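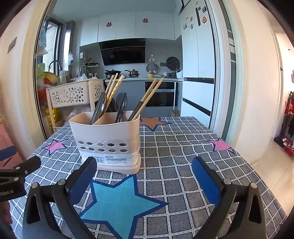

Tirnalier Neighbours Help Board
Home and Kitchen > Small kitchens

Wooden spoons going furry at the bottom, please help!
Posted by Melahat Duman, 21 May 2018

Hello all, first post, although I've been reading this board for ages and got my sourdough going thanks to you lot!

I love cooking and I have far too many wooden spoons. Most came from my aunt, a few I bought at the Dekiditz market, and one is olive wood and so lovely I'd rescue it in a fire. They live upright in a tall glazed pot next to the sink. Last week I took them all out to wipe the pot and there was a brown puddle at the bottom, and the handle ends were black and a bit fuzzy. Two of them smell as well, sort of like an old flannel.

So what I'd like to know is whether the black ones can be saved, and what I should be keeping them in. I don't have a spare drawer (the kitchen is a corridor with a cooker in it) and the pot was a present, so I'd like to go on using it for something. Also, do people oil their spoons? My aunt never did and hers are older than me.

Thank you in advance, you're all brilliant.

----

pipistrelle_jen
Member, Tirnalier East

Oh I'm so glad you asked this because I'm a complete spoon bore and nobody at home will listen any more!

First, the furry ones. If the black is only on the surface you can very often get them back. Scrub with hot water and washing-up liquid, let them dry completely, then sand the ends with medium paper until you're down to clean pale wood, and finish with something finer. Do it outdoors and put a mask on, you don't want to breathe that dust. If the black goes right in, or the wood feels soft when you press a fingernail into it, or it still smells after a good scrub and a couple of days in the airing cupboard, let it go. The two smelly ones I'd be suspicious of. Cut the bad end off if there's enough handle left! I've got a stubby one like that and it's my favourite for scrambled eggs.

Now the pot. A glazed pot with no holes is lovely for dry things and hopeless for anything that's just been washed. The water runs down the handles and sits there. What you want by the sink is a caddy with holes low down, and something under it to catch the drips, which you empty. Plastic is fine, metal is fine. Mine is split down the middle so the spoons go one side and the spatulas and whisk go the other, and they dry much quicker for not being jammed together. Peel the labels off before you start using it, by the way, they go slimy. A bit of cooking oil on the gum, leave it 20 minutes, and it rubs away.

Put them in with the handles down and the bowls up, and don't fill it so full that you have to wrestle. I rinse mine out every time I do the tea towels and give it a proper scrub with a bottle brush once a week.

Your pot can go on the other side of the cooker for the spoons once they're bone dry. Or daffodils!

----

Mulder
Member

chuck them and buy new, 5 for next to nothing in the hardware shop on Ploline Road. life's too short to sand a spoon

----

oldgate_baker
Long-standing member

Jen has covered the drying, so I'll do oil, my pet subject.

Yes, oil them, you'll love how they come up. Your aunt's have probably had years of butter and gravy doing the job. Use food-grade mineral oil, or a board wax if you like a bit of a sheen. I don't use olive or sunflower oil because they can turn sticky and smell stale. If you have a nut allergy in the house, avoid walnut oil too.

The spoons must be dry right through before you start, so give them a night on a rack after washing. Wipe the oil on with a scrap of old T-shirt, leave it until the morning, then buff off whatever hasn't soaked in. New spoons and freshly sanded ones will drink it up and want a second coat. After that I do mine whenever they look chalky. The end grain, meaning the very tip of the handle, soaks up the most water, so be generous there.

Keep them out of the dishwasher, especially the olive wood one. I lost a beautiful ladle that way, split from the rim to the neck. And don't leave them standing in the washing-up bowl while you eat.

I've over 50 spoons and I'd sand every one of them, Mulder!

----

Melahat Duman

These are wonderful, thank you! Sanded the whole lot on the back step this afternoon and the olive one is fine, hurrah. One of the smelly pair has gone in the bin and the other is now very short. Off to look for mineral oil tomorrow. Does the chemist's sell it or do I need a kitchen shop?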